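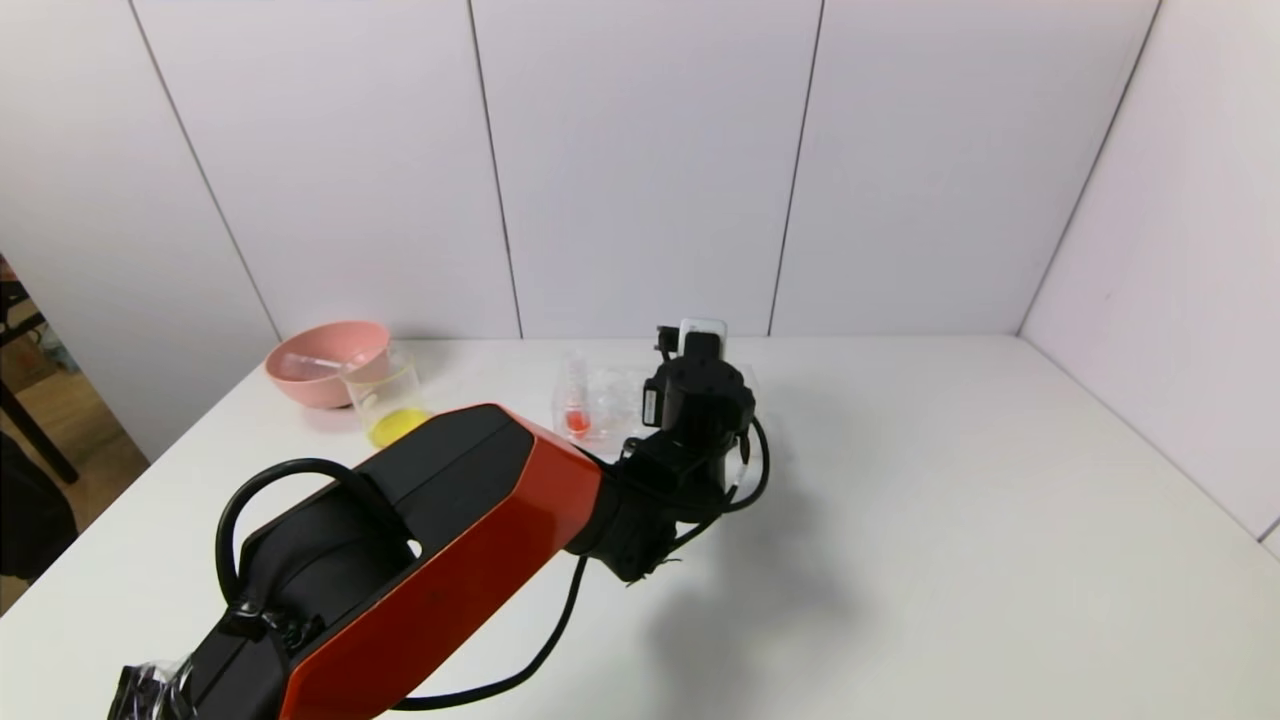
Questions I get about my sourdough starter jars

I run the Cadeo swap shelf, where people pick up a bit of starter for free and then write to me in a panic. These are the ones that keep coming back.

What size container do I need?
Bigger than you think! A starter can double or even triple, so I like a tall one that holds 600 ml or so. Mine lived in a mug for a while and I scraped it off the counter every morning.

Glass or plastic?
Either is fine with me. Glass is easier to scrub, plastic is lighter and won't shatter in the sink. Just go for clear, so you can see the bubbles.

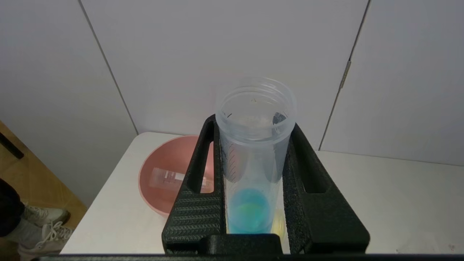
Clear plastic, tall, with a screw-thread rim.

Should I screw the lid on tight?
Please don't. The gas needs a way out. I set the lid on top and give it the smallest turn, or use a bit of cloth with a rubber band (the cloth does dry the top out a little).

How often do I feed it?
Once a day if it sits out, once a week if it's in the fridge. I feed mine at 9 in the morning with coffee in the other hand. If you miss a day it'll sulk, then it'll get over it.

There's gray liquid on top. Did I kill it?
Nope, it's hungry. Pour the liquid off or stir it in and feed it. Pink or orange streaks, or anything fuzzy, is another story - throw the whole thing out and come get a new one.

Which flour do you use?
Half plain white, half rye from Karimi, the little shop by the Gridesia bus stop. They run out of rye in December, so I stock up in November.

Can I mail some to my sister?
Sure. Smear it thin on baking paper, let it dry until it snaps, and put the flakes in an envelope. It usually takes five days of feeding to wake up again.

Do you sell it?
No, it's free. Bring your own jar.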